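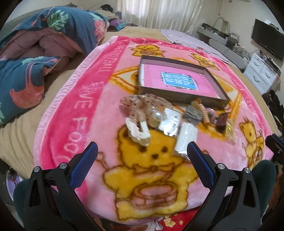 선물 상자에 자잘한 물건 예쁘게 담는 법

화장품 샘플, 머리핀, 작은 병처럼 크기가 제각각인 물건을 한 상자에 담을 때 쓰는 순서를 정리했습니다. 얕고 네모난 상자를 기준으로 썼지만 조금 깊은 상자도 방법은 같습니다.

준비물
뚜껑이 따로 있거나 없는 얕은 상자
상자 바닥 크기에 맞는 색지나 카드
작은 투명 비닐봉투
얇은 습자지
양면테이프, 가위
담을 물건

1. 물건부터 전부 꺼내 놓기
상자를 열어 두고 바로 앞에 물건을 모두 늘어놓습니다. 책상이 좁으면 침대에 담요를 깔고 해도 됩니다. 푹신한 곳에서는 작은 병이 잘 굴러가니 봉투에 넣거나 다른 물건 옆에 붙여 둡니다. 담요 무늬가 화려하면 작은 핀이 눈에 잘 안 띄므로 마지막에 담요를 한 번 털어 확인하세요.

2. 바닥 카드 맞추기
카드는 바닥보다 가로세로 3mm 정도 작게 자릅니다. 딱 맞게 자르면 넣을 때 모서리가 접히고, 나중에 빼기도 어렵습니다. 진한 갈색 상자에는 밝은 분홍 카드가 잘 어울립니다. 가운데에 라벨이나 짧은 인사말을 붙일 생각이면 물건을 넣기 전에 붙입니다. 카드는 양면테이프로 두 군데만 고정합니다.

3. 물건 나누기
높이가 있는 것: 작은 병, 크림 용기
납작한 것: 은박 파우치, 비닐 포장된 카드나 팩
모양이 있는 것: 집게핀, 진주 장식 머리핀
길쭉한 것: 립스틱, 스틱형 화장품

이렇게 갈라 놓으면 자리를 정하기 쉽습니다. 같은 제품이 여러 개면 한쪽에 몰아 두지 말고 나눠 넣으세요.

4. 새거나 긁힐 물건 포장하기
액체나 크림이 든 용기는 뚜껑을 다시 조인 뒤 투명 봉투에 넣습니다. 봉투에 잔무늬가 있으면 그대로 보이게 두어도 예쁩니다. 진주 핀은 다른 용기와 부딪히면 알이 긁히니 습자지로 한 번 감쌉니다. 집게핀은 닫은 상태로 넣습니다. 벌어진 채 눌리면 스프링이 상합니다.

5. 담기
납작한 것을 먼저 뒤쪽 벽에 살짝 기대어 세웁니다. 그 앞에 병을 놓고, 길쭉한 것은 옆면과 나란히 눕힙니다. 집게핀과 머리핀은 맨 마지막에 앞쪽 빈 곳에 올립니다. 바닥 카드의 글씨를 보여 주고 싶다면 가운데를 비우고 가장자리로 둘러 담으면 됩니다. 다만 이 방식은 물건이 적을 때만 가능합니다.

6. 빈틈 채우기
습자지를 폭 9mm로 길게 잘라 손으로 구긴 다음 틈에 끼웁니다. 한 번에 많이 넣으면 물건이 위로 밀려 올라옵니다. 상자를 살짝 기울여 보고 움직이는 쪽만 조금 더 채웁니다.

7. 뚜껑 닫기
물건이 상자 벽보다 높으면 뚜껑이 뜹니다. 병을 눕히거나 빼세요. 뚜껑이 없는 상자는 큰 투명 봉투에 통째로 넣고 윗부분을 리본으로 묶습니다.

택배로 보낼 때
겉상자는 선물 상자보다 사방이 넉넉한 것을 고르고 사이를 완충재로 채웁니다. 은박 파우치는 눌리면 터질 수 있으니 병 밑에 깔지 않습니다. 샘플은 유통기한을 미리 확인하고, 날짜가 상자에만 적힌 제품은 상자째 넣거나 작은 쪽지에 적어 함께 보냅니다.

걸리는 시간은 물건을 다 모아 둔 상태에서 20분 안팎입니다. 바닥 카드를 미리 잘라 두면 더 빨리 끝납니다.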